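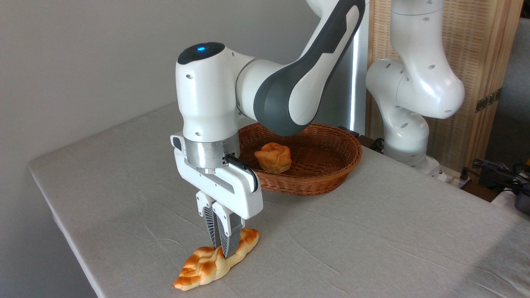

Cendow Chemistry Practice Pack, High School Level

I put this pack together after years of handing my students loose worksheets that kept getting lost in their bags! It has 1,720 practice questions in 4 parts, and each part follows the order most first-year chemistry courses use, so you can dip in wherever your class happens to be.

Every question has a worked answer at the back, with the units written out at each step (my students begged for that one). The mole problems start really easy - I mean one-line easy - and get longer as you go. If balancing equations is your weak spot, go straight to part two, it has 100 of them in a row and by the end you'll be doing them in your sleep.

You can get it as a PDF or as a spiral-bound book from Minhas Print. The paper one lies flat on a desk and has room to write under each question. The PDF prints fine in black and white.

What's new in this edition: I fixed the answer key for the gas laws section, and added a page on naming acids. If you bought the old one from the Rustlow store, just write to me with your order number and I'll send you the new file free.

A physics pack is coming in July - same style, same big print.

Page updated 2 June 2021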